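Re: [Bromham-swap] Hangers and the curved rail
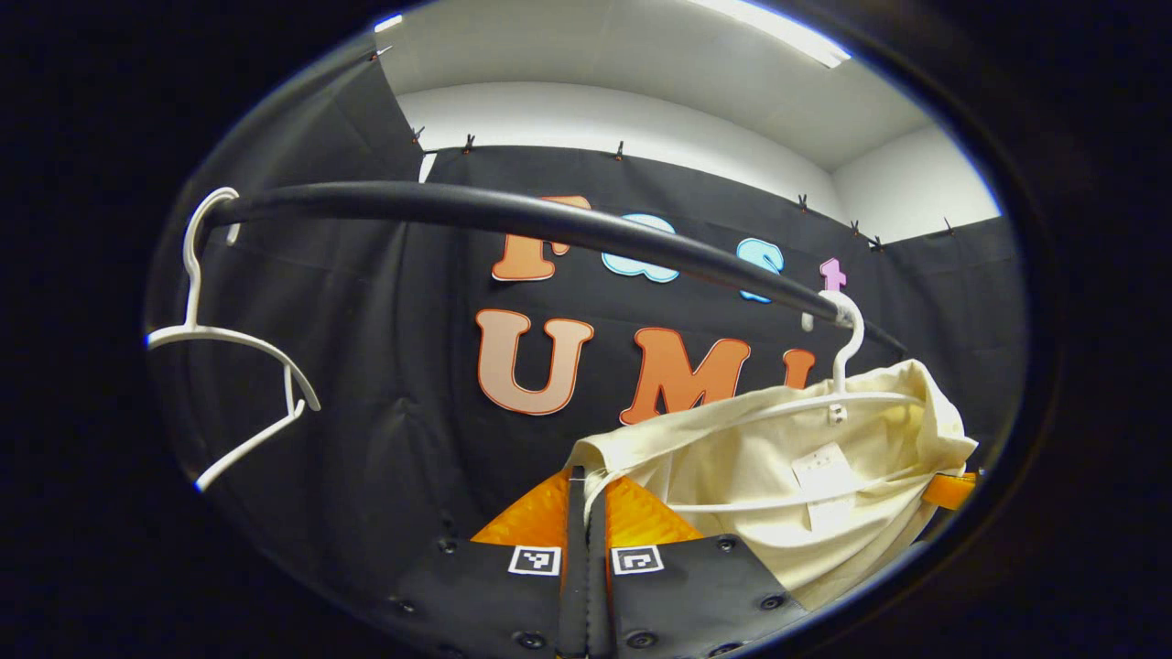

White hangers on the black rail, one still waiting for a garment.

Hello all,

Heiðrún Hjaltadóttir wrote:
> Has anyone got a proper system for hanging the tops before the
> June swap? Mine slid off all last year and I spent half the
> morning picking things up off the floor. Also, do we want plastic
> hangers or the wire ones from the Prunmont box?

Plastic, please! The wire ones leave those horrid little points in the shoulders (my blue cardigan has never been the same). I've been through the cupboard and we've got 136 plastic ones, mostly white, which ought to see us through unless everybody brings their entire wardrobe again.

As for the sliding, the black rail has a bend in it and one end sits higher than the other, so things do like to wander. I've started at the low end with the cream one and I'm working my way up, and I'd say leave a hand's width between hangers or the folds all get squashed together. Do the top button up as well if there is one. Anything really slippery can go on the straight rail by the door.

Labels: please leave the little white ones on, people do ask about washing. Sizes I'll write on masking tape, 2 strips per garment, one for the hanger and one for inside the neck.

Could somebody bring safety pins? I can manage 15 and then I'm out. I'll be there from half past nine with the kettle on.

See you then,
Mags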